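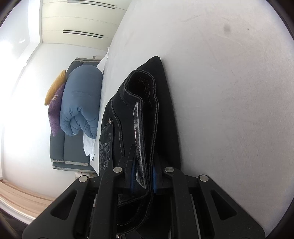 Cómo desteñirse menos: cuidar unos vaqueros negros en casa

El negro es el color más agradecido del armario y también el más traicionero. Unos vaqueros negros bien tratados aguantan años con un tono profundo y precioso, y para eso no hace falta ningún producto raro. Llevo mucho tiempo probando trucos (algunos desastrosos, ya os contaré) y este método me funciona de maravilla.

Qué necesitas

Vinagre blanco de limpieza
Detergente líquido para prendas oscuras
Un barreño grande
Una percha con pinzas
Una toalla vieja y oscura

Paso 1. El baño de vinagre

Antes del primer lavado llena el barreño con 8 litros de agua fría y añade 300 ml de vinagre. Mete los vaqueros del revés, con botón y cremallera cerrados, y déjalos una hora. El agua saldrá gris, no te asustes: es el tinte sobrante, que se iba a ir igualmente. Ojo con la percha de metal apoyada en el borde, que a mí me dejó un cerco de óxido en una rodilla y todavía lo miro con rabia.

El vinagre va solo. Nunca, nunca lo juntes con lejía, que los vapores son peligrosos.

Paso 2. El lavado

Programa corto, agua fría, 28 minutos en mi lavadora. Centrifugado suave. Llena el tambor hasta la mitad, porque la fricción entre prendas desgasta el color más que el agua, sobre todo en los muslos y en los bajos. Y nada de toallas claras en la misma tanda – sueltan una pelusilla que en el negro se ve desde la calle.

Con el detergente soy tacaña: medio tapón. Si te pasas, quedan marcas blanquecinas en los pliegues y toca aclarar otra vez. Mi vecina Ute Hellwig usa todavía menos y sus pantalones huelen igual de bien que los míos.

Paso 3. Quitar agua sin retorcer

Extiende la toalla, pon encima los vaqueros y enróllalo todo como un brazo de gitano. Aprieta con las manos de un extremo a otro. ¡Sale muchísima agua! Después desenrolla y alisa bien las costuras laterales y los bolsillos, que son lo que luego cuesta planchar. 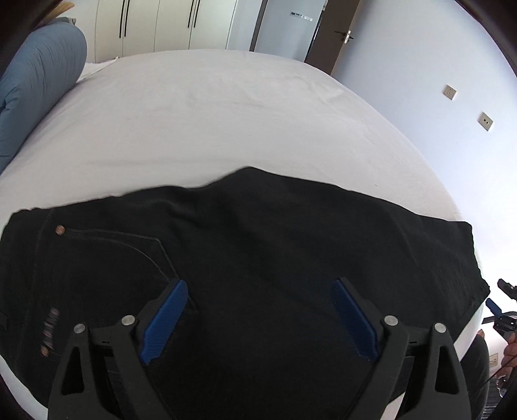
La pretina merece un minuto aparte: estírala con los dedos mientras está húmeda, de costura a costura, y se secará recta.

Paso 4. Secar a la sombra

Cuélgalos del revés por los bajos. El sol directo se come el negro en un par de veranos y lo deja verdoso. En invierno los pongo en el pasillo, lejos del radiador, y por la mañana suelen estar listos.

Cada cuánto lavar

Menos de lo que crees. Yo los aireo una noche en la ventana y limpio las manchas pequeñas con un paño húmedo y una gota de jabón. Si ya han perdido color, un tinte textil para algodón los resucita, aunque conviene mirar la etiqueta – el poliéster apenas lo coge y los pespuntes suelen quedarse como estaban.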